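Home Forums Cards & Chips New Posts Search Log In

Cheap chips for an office game - are the Patum ones any good?

dealer_moe
We play at lunch, mostly at somebody's desk, and the old plastic chips are done for. Thinking of the Patum set, $50 for the small one. The listing says "casino feel." Has anyone held these?

riverratt
Every listing says casino feel. So does the one for the chips that came with my kid's checkers set. What do they weigh?

dealer_moe
Doesn't say. It says "weighted."

riverratt
Well there you go.

Khrystyna Hnatiuk
I've had the Patum set since last July and it's fine. You people talk like he's opening a cardroom. The edges are clean, they stack, and the markings haven't rubbed off. My one complaint is that the case is junk and the latch went in a month.

foldem_frank
A set where the latch goes in a month is not "fine." I'd get Kofler and be done with it. More money, sure, but I've never had to replace one.

Khrystyna Hnatiuk
Frank, you keep yours in a cabinet. Of course you've never had to replace one.

foldem_frank
I play with them twice a week.

riverratt
My question is the colors. Sellers like to throw in a green and a blue that look alike under office lights, and then you get the argument about whether somebody bet 25 or 10. We had that exact fight in Prorkden, and the guy who lost it still brings it up. If you can't put the colors down on a desk and tell them apart without leaning in, send them back.

dealer_moe
I could ask the seller for a picture.

riverratt
The seller's picture will be shot under a lamp on green felt. Worthless. Get one on a plain desk in a regular room.

Khrystyna Hnatiuk
Mine I can tell apart fine. But I'll grant that I play at the kitchen table with a good light over it, so take that for what it is.

pocket_nines
Why do you need chips at all for a lunch game? We used paper clips for years. You get maybe five hands in and then somebody has a meeting.

foldem_frank
Paper clips. OK.

pocket_nines
Laugh all you want, I never spent $50 on paper clips.

dealer_moe
Starting stack is 2000 each, so I'm not doing that with paper clips. Does anybody know if three colors is enough for that? I was going to leave white out.

riverratt
Depends on your blinds. With three colors you'll be making change all through lunch. I'd want four. Khrystyna will say three is fine.

Khrystyna Hnatiuk
Three is fine.

cutoff_carla
We use three at ours. One of each, on a desk, no lamp and no felt. I'm not going to say which brand because Frank will write me an essay.

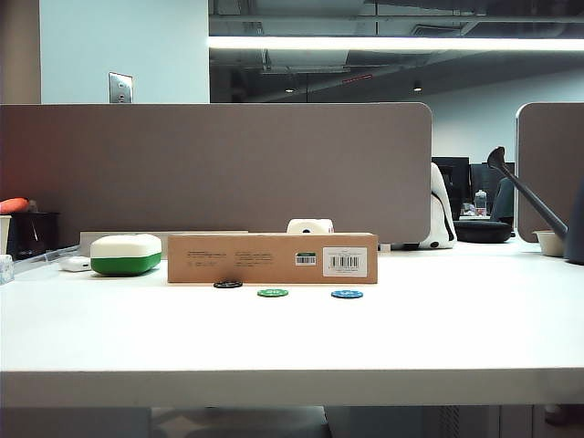

Irkstead Lunch Hour Card Club

riverratt
OK, that's more use than any listing. Black is no problem. Green and blue I can separate too, but they're sitting apart from each other. Stack them up and ask me again. And the white markings are too small for me to go by.

cutoff_carla
You asked for a plain desk and you got a plain desk.

foldem_frank
Still say Kofler.

dealer_moe
Going with black, green and blue then. Still not sold on "weighted" - I'll ask the seller for a number before I pay.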